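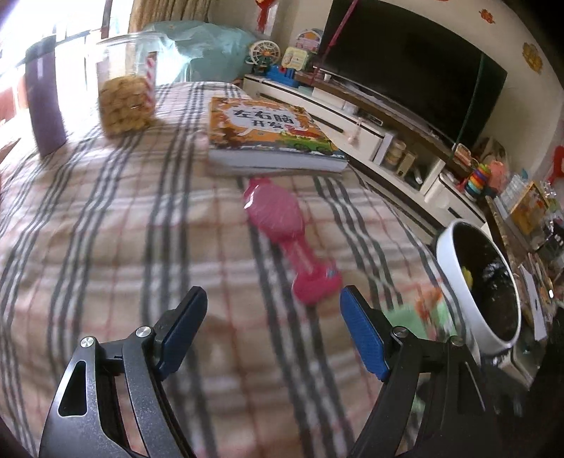 What size blanket should I get if it's going to spend its life on top of a bed?

Go by the mattress, then go up one size if anyone sits on the bed during the day. A blanket that only just reaches the edges will be off one side by lunchtime.

Kano Plaid Blanket, pink and white
Sold by Zukgate Home
Reviewed for the shop by Harriet Abernathy

Plaid blankets are easy to oversell. The maker, Conico, calls this one "a room refresh in a bag." It's a blanket. The pattern is a pink-and-white check crossed by wide gray stripes and thin dark ones, and the gray is what talked me into stocking it. Plain pink and white can look like a picnic. With the gray running through it, the blanket sits well enough in a room that also has a black television and a white TV stand in it, and plenty of bedrooms do.

Most of our customers buy it for a bed that gets used as a table, a couch and a play area. A toy dumbbell, a thick children's book and a jar of biscuits can all be on there at once, and a flat, closely woven top copes with that better than anything fluffy. Crumbs shake off. They do not "glide away," as the swing tag has it. You take the thing to a window and shake it.

Details

Fabric: cotton and polyester blend, woven, same pattern both sides
Width: 108 inches on the largest size
Wash: cool, with similar colors
Dry: low heat or line
Sizes: twin, full, queen, king
Price: $100 for king, less for the others

What we're not convinced by

The tag says "all season." I used mine through January and wanted a second layer on top. In May it was fine by itself.

The tag also promises no fading. We can't back that up. If your bed is next to a bright window, turn the blanket around now and then and draw the curtain in the afternoon. Pink is usually the first color to go.

Conico says it tested the weave to 3,000 rubs. We asked what with, and have not had a reply.

Compared with the Fleury

The Fleury throw is softer and costs more. It also picks up lint, and the white parts look gray after a few months. Get the Fleury for a chair. For a bed with children on it, I'd take the Kano.

Customer note

"Bought the queen, should have bought the king. Color is a little stronger than I expected. Seams have held. My daughter drags it onto the floor and it washes fine." Araba Wumbei

Returns accepted unwashed, in the original bag. Page last checked January 17, 2020. Twin is out of stock.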